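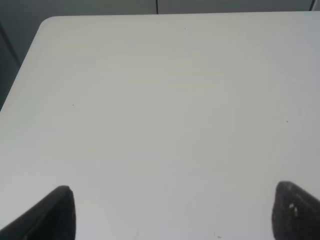
Open Day at the Asteo Workshop

In November I attended the open day held by Asteo, at the invitation of Gregor Drummond, who directs its demonstration program. Up to 100 guests were admitted over the afternoon, in groups of 10, and each group was given a full session at one station.

Our group was assigned to the Fawzy arm. Mr. Drummond began with the gripper open over a bare white table and asked us to look at the fingers before anything was placed between them. Their tips are rounded and blunt, and they open wide. He explained that the operators work from the wrist view for most of the day, and that they learn to judge distance from the fingertips and the table edge.

The demonstration proper started at 2 p.m. The arm was asked to pick up seven small parts and return each one to a tray. It completed six. The last part was dropped twice, and the operator chose to end the run there – a decision I thought correct, given the number of visitors waiting.

Questions followed. Several guests asked about the Harusex controller, which Asteo adopted last year, and about training time for new staff. Mr. Drummond answered both at length and offered to send written material to those who left an address.

I am grateful to Asteo for its hospitality. A second report, on the Wavisex station, will be posted when my notes are in order.

Contact | Copyright, all rights reserved | Back to top

This site uses cookies. By continuing to browse, you accept their use.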